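Haunted house novella: how to keep the rules of the house consistent across points of view?

I'm revising a horror novella set in a single rented house on the edge of a town called Skarnard. Each of the tenants gets a section in close third person. The house, Fevon, rearranges itself depending on who is awake. My problem is that the rules drift. In one section a locked door stays locked until morning, and in another it opens when the character lies out loud. Two beta readers flagged it independently. I don't want an explanatory chapter, and I don't want a diary found in the attic. Total length is 120 manuscript pages. How do other people track this kind of thing, and how much does the reader need to be told?

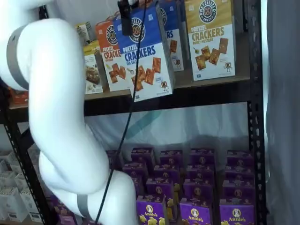
Sitompul, January

Edit: several people asked for the structure. Six sections, one per tenant, chronological, no overlap. The landlady appears in all of them and is the only character who knows what the house does. She never gets a section of her own.

skurby_reader

Keep a rule sheet separate from the outline. Mine has columns for page, trigger, effect, cost, and who witnesses it. Fill it in from the existing draft before changing anything. Don't work from memory, because you will write down what you meant and miss what is on the page.

Then sort by trigger. Your two door events will end up next to each other and you can decide whether they are one rule or two. If they are two, each one needs to occur at least twice, with the first occurrence being low stakes. A rule seen once, at the climax, reads as a convenience for the author.

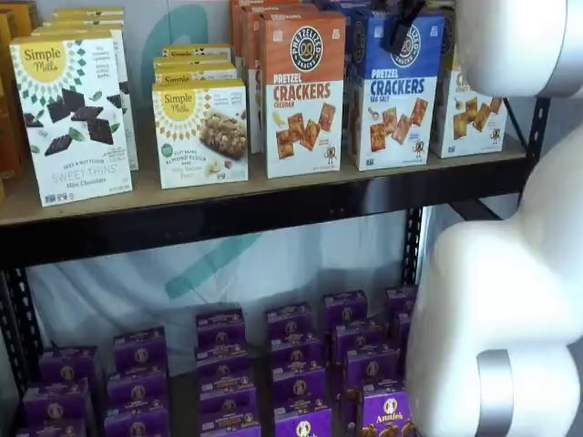
On how much to tell

The reader needs the trigger and the cost. The reader does not need the cause. Most haunted house fiction that gets called vague has withheld the cost, and the cause gets blamed for it. Have one tenant work out a partial version and be wrong about a single term. The reader will correct it from the other sections without help.

Check verb tense in the passages where the house moves. If it moves in simple past in one section and past perfect in another, it looks like a different rule even when it isn't. I had this in my own draft and fixed it in the line edit. The same goes for vocabulary. If the first tenant calls it the landing, the fourth should not call it the upper hall unless the difference is meant to be noticed, and in a book where rooms change it will be noticed.
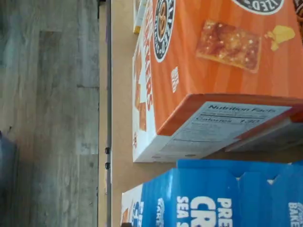 The landlady is your other tool. Give her one fixed habit per section, placed directly before the house does anything. It costs a line each time and it gives the reader a clock.

Danang Oei

I disagree with the spreadsheet for something this short. At 120 pages you can print it and use two highlighters, one for triggers and one for effects. Read only the highlighted text, in order, in one sitting. It took me 90 minutes for a manuscript of similar length, and the contradictions were obvious.

Also consider that the drift may be correct. With six tenants and close third, a rule that depends on the person is still a rule. The door could respond to whatever that tenant is trying to avoid. Then the locked door and the lie are the same mechanism. You would have to seed it in section one, and you would have to cut anything that happens to two people identically.

I would not add the landlady habit. It has been done a lot and it points straight at her.
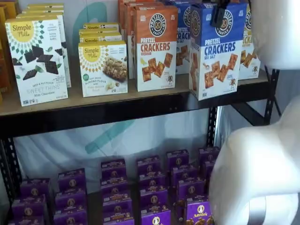
skurby_reader replied that pointing at her is fine if the reader already suspects her by section two, and that the highlighters show contradictions but don't record the cost, so an effect with nothing paid for it would pass.

Danang Oei

Fair. Use a third color for cost. I'd still do it on paper first and move it to a sheet only if the highlighted pages don't settle the door.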